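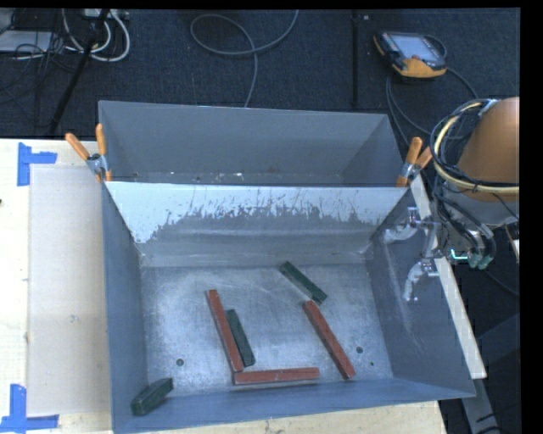
Home | Roads | Bridges | Checklists | Contact
Search this site... Go

Cimevbridge footbridge and feeder road: my walk-over checklist
Last updated August 6, 2024

1. Deck boards: PASS. I walked all 23 metres and back again, and nothing bounced. Lovely to see after the state of it in May!

2. Handrails: FAIL. 2 posts wobble on the Drelurska side (give them a shake, you'll see what I mean). They need new bolts before the school run starts up again.

3. Drains and culverts: PART. I cleared leaves from the first one myself, but the one by the Kelter turning is properly blocked and wants a digger.

4. Potholes: FAIL. 8 marked up with paint between the bridge and the Ebihara junction. The deep one's on the bend, so go steady if you're on a bike.

5. Signs: PASS. Weight limit sign is clean and facing the right way – hooray.

6. Lighting: NOT CHECKED. I was there at midday, sorry! I'll pop back one evening.

Job number for the repairs is 117, so please quote it if you ring the district works office.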